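The price of a ceasefire line

The agreement on the Hullemura district has been read mostly as a question of who gave up more. The coalition parties say the northern side did. The opposition says the reverse, and has said it in both chambers since October. Neither reading deals with the clause that will decide whether the agreement survives, the one on the return of displaced households.

By the registry's own count, 1,297 households left the district during the fighting. The agreement gives each of them a right of return, and sets a period of 42 months in which to use it. After that the property passes to the local administration. The text does not say which local administration, and there are at present two.

A right with a time limit depends on procedure. A family that wants to go back must file with the land office at Wergate, obtain a certificate of prior residence, and have that certificate accepted by the authority that now controls the road. The land office can process up to 200 files in a month. That would be adequate if the files arrived at an even rate and were complete. They will be neither. Many of the households left without deeds, and the older registers are kept under a system of plot numbers that was dropped before the war.

The usual reply is that the families do not intend to return in any case. They have lived in rented rooms in the capital for years, and their children are in school there.

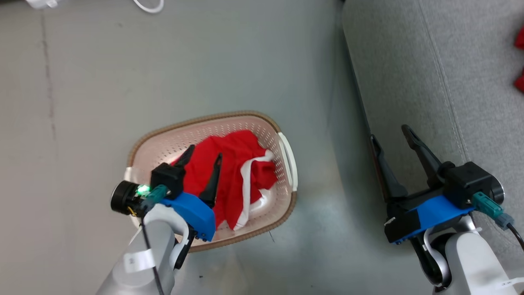

A red garment with white trim in a pink laundry basket.

I do not find this reply convincing as a ground for policy. Whether a person means to use a right and whether the state is bound to keep it open are separate matters. A household that decides to stay in the capital can still sell, lease or pass on its land, provided its title is recognized. If the title lapses, it leaves with nothing, and the state has completed by deadline what the fighting began.

The Śliwiński report, which both governments accepted in principle, recommended that the period run from the date of certification and that incomplete files be held open. The negotiators dropped both points in the last round. The minutes give no reason. One can assume that the members who wanted a short list of unsettled claims found a short period useful.

Two changes would repair most of the damage. The first is to stop the clock for any household that has filed, whatever the state of its papers. The second is to name one body to hear disputes over certificates, with 6 members drawn equally from the two sides and a written rule for tied votes. Neither change touches the line itself or the withdrawal schedule, and both can be made by protocol.

9 March 2018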